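Ernodard is a hand-held gripper kit sold by Trernby for recording manual tasks used in robot training. It was designed by Auður Lund and released in July. Each kit holds two grippers, one per hand, with angled fingers and a flat metal plate on top. Both units are wired — a battery version, Majali, was announced but has not shipped. A unit weighs around 100 grams more than its predecessor, Bridomano.

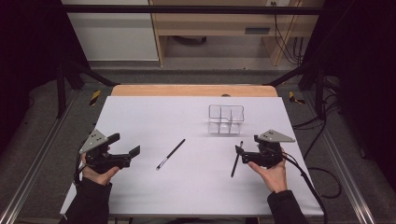 Two grippers in use at a white board with black pens and a clear pen holder.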